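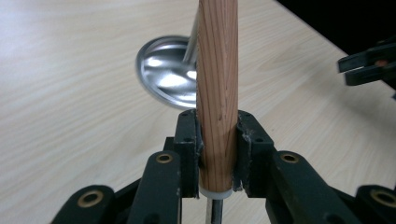

Both pads on the wood, with the white collar at the lower end of the handle.

Handling kitchen tools with hand-held grippers: our house rules and favorite tips

If you've signed up for bench time at the Semora workshop, read this before your first go. We've been adding to it all year and it's still growing! Most of it is plain kitchen sense carried over to a pair of grippers, and it makes the work so much more fun when the whisk ends up on its hook instead of under the table.

Before you pick anything up

Wipe the table with a barely damp cloth, then a dry one. Crumbs and grit get pressed into the pads and then into the next handle.

Open and close each gripper 6 times, slowly, with nothing in it. Feel for a catch or a scrape in the linkage. A gripper that sticks goes on the repair shelf with a tag, even if it only stuck once.

Look over your cables. They should fall away from your wrists with enough slack for you to reach the far side of the table, and neither one should lie across the tool you're about to lift.

Take off rings and bracelets, and push long sleeves up above the elbow. Tie hair back too (yes, short ponytails count).

Where to hold

Wooden handles are a joy. They have just enough texture for the pads, and you can feel a good hold right away through the grip. Go for the straight part of the handle and let both pads come in flat. If the handle tapers, pick the spot where the two sides run closest to parallel.

Stay off collars, ferrules and hanging loops. A pad that lands half on wood and half on a collar will tilt the tool the moment you move, and it's rough on the finish as well. The same goes for the wires of a whisk. They spring back, and a bent one never sits right again.

Close until the tool stops turning, then stop squeezing. New people nearly always clamp too hard! A firm pinch is plenty for anything in our utensil drawer.
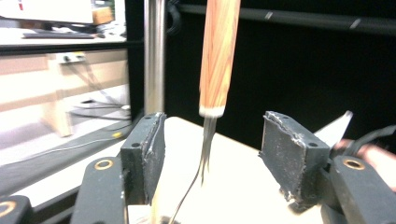

Semora Community Workshop / Kitchen Bench Group

Hanging and unhanging

This is the part everybody wants to try, and it deserves some patience. Come up to the rack from below, on the side of the hook you want, and keep the head of the tool pointing down the whole way. Lift past the hook, move in, then lower. If the loop misses, back out along the same path and start over. Please don't fish around for it, as the neighboring hooks will catch your tool or your gripper.

Fill hooks on opposite sides of the rack by turns so the weight stays balanced. Heavy things like ladles go on first.

Only one gripper works inside the ring of hooks at a time. The other one waits out to the side, jaws open, until the first is clear. We call this the Sikder rule after the old Sikder bench where it was first taped up, and it has saved us a lot of scuffed knuckles.

Keep your free fingers on the handle of the gripper, well behind the linkage. The arms come together faster than you'd think, and the pivots pinch.

Looking after the pads

Check the inner faces at the start of every turn and again at the end. Scuffs are fine. Loose edges are a stop sign: a flap can fold under and let a smooth handle slide, or stick to a tool you're trying to let go of.

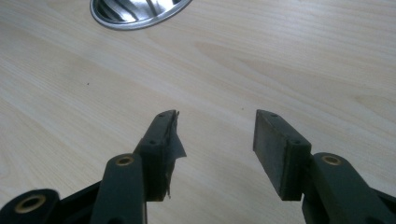

Left finger ragged along its inner face; right finger smooth and straight-edged.

Replace pads in pairs. One fresh face and one tired face will pull a round handle sideways, and you'll spend the afternoon correcting for it. Peel off everything old, clean the face, let it dry fully, and press the new strip down from the middle outward. Trim it flush. Strips are in the Tramow drawer, and the sizes are written inside the lid.

Tape is all right as a patch to finish your turn. Write it in the log, though, so the next person knows to change it.

Using both hands

Oh, this is where it gets good! Decide which hand leads and say it out loud if you have a partner at the table. The leading hand carries the tool, and the other stays low and ready.

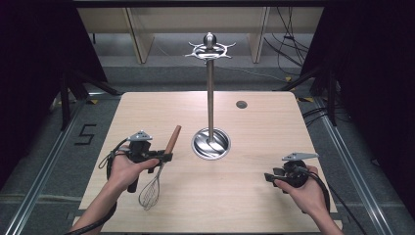
For a handover, turn the handle so there's bare wood showing for the second gripper to close on. Close with the second, wait a beat, then open the first. Count to 2 if it helps. Handing over in the air above the table is fine once you're steady, but start with the head of the tool resting on the surface.

Swap your leading hand after 6 lifts. Your forearm will thank you, and it's great practice.

At the end of your turn

Wash and dry every utensil by hand, and rub a little food-safe oil into any handle that looks gray or feels rough. Park the grippers closed, cables coiled loosely beside them. Sign the log, then ring extension 2727 if anything needs repair.

The Mostia bench uses the same rules with its own hook layout, so check the card there before you start.

Page updated 9th September. Added: swapping hands, pads in pairs.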